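22nd January

Bench 2, Mevgate cell. Cloth and small goods set, continuing from where we left off before the break.

Target for the set is 900 accepted episodes. Logged so far: 411, of which the last 200 or so need a second look, see below. Both arms on. Teleop through Stidura, recording at the usual rate, no changes to the controller settings.

Power-up was normal. Homed left then right. The right gripper reported a small zero offset again, same sign as last time, so I re-zeroed it with the fingers closed and wrote the new value in the config. If it drifts again we should stop patching it and look at the encoder. Checked the base bolts on the left arm while I was there. Tight.

Main change is the surface. The policy trained on the plain table did fine on the plain table and fell apart on anything with a pattern. Christodoulou is the name we are using for the patterned cloth batch, so please use that prefix for the episode folders and not "cloth_new", which is now three different things on the server. Half the August data is still under the old name. I have started a list for renaming but have not touched any files.

Rules for the batch, so we all do the same:
Cloth goes down before the arms are homed. Smooth it by hand, but leave small wrinkles alone.
Objects go anywhere both arms can reach. Change the angle every episode, and every few episodes swap which one is nearer the left arm.
Start each episode with the gripper open and above the cloth.
If a finger catches the cloth and drags it, mark the episode as "drag" and keep it. Do not delete.
If the cloth moves enough that an object tips or slides, stop, reset, and mark it failed.

Second look on the earlier episodes: the label file and the video folders do not agree. The counter in Stidura skips a number when you abort in the first second, and the label sheet does not. So everything after the first abort is shifted by one, then by two, and so on. Six aborts in the set, so the worst shift is 6. I wrote a short script that matches on timestamps and it looks right on the ones I checked by hand – still needs a full pass before anyone trains on it. Do not pull that set into Womby yet.

Operator notes. Wrapped items are slow. It is hard to judge from the monitor how far to close on paper, and I tend to close too early and then open and try again. Those double grasps are fine to keep, but tag them, or the policy will learn to hesitate. For long rigid items, come in across the narrow side near the middle. Coming in from the end puts the wrist at a bad angle and the arm slows down near the joint limit.

Lighting: leave the overheads on and the blinds shut. I lost a run of episodes to the sun moving across the bench and had to mark them separately.

Open items:
Full pass on the timestamp script.
Rename list, needs agreement before I run it.
Find a second patterned cloth in different colors. One print is not enough, the model will just memorize it.
Ask for more disk. The Mevgate drive is at almost 900 GB and the backup has not run.

Next session I start with the wrapped package and the power strip on the sunflower cloth, both arms on, and work on varying the angles.

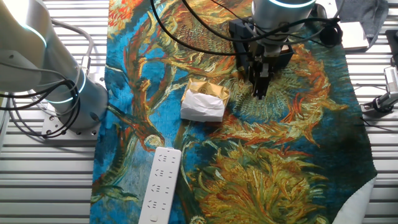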